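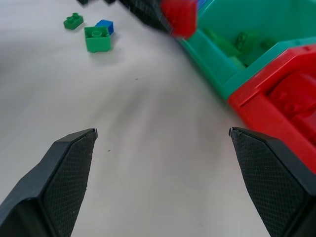
A pale tabletop between two textured grips.

Driden, a benefits administrator for small employers, will add a physical therapy benefit to its self-funded health plans in April. Workers will be able to see a therapist for back, neck and joint pain without a referral and pay nothing for the first seven visits.

The benefit is open to employers with 45 to 500 workers. Claims will be handled by Wullero, which already processes pharmacy claims for Driden.

"Most of our groups see back and knee claims near the top of the list every year," said Chantelle Adams, Driden's director of plan design. "We want people in front of a therapist before anyone starts talking about surgery."

Visits after the seventh will fall under the plan's regular copay. Imaging and injections are not part of the benefit and will still need prior approval.

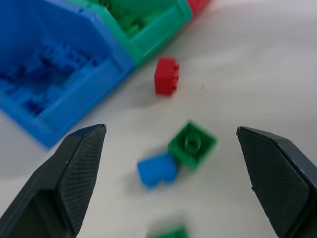 Does an employer have to wait for its renewal date to add the benefit?
Employers can add it midyear by signing a plan amendment, and coverage starts on the first day of the next month.

Enrollment forms are available from brokers and through the Driden employer portal.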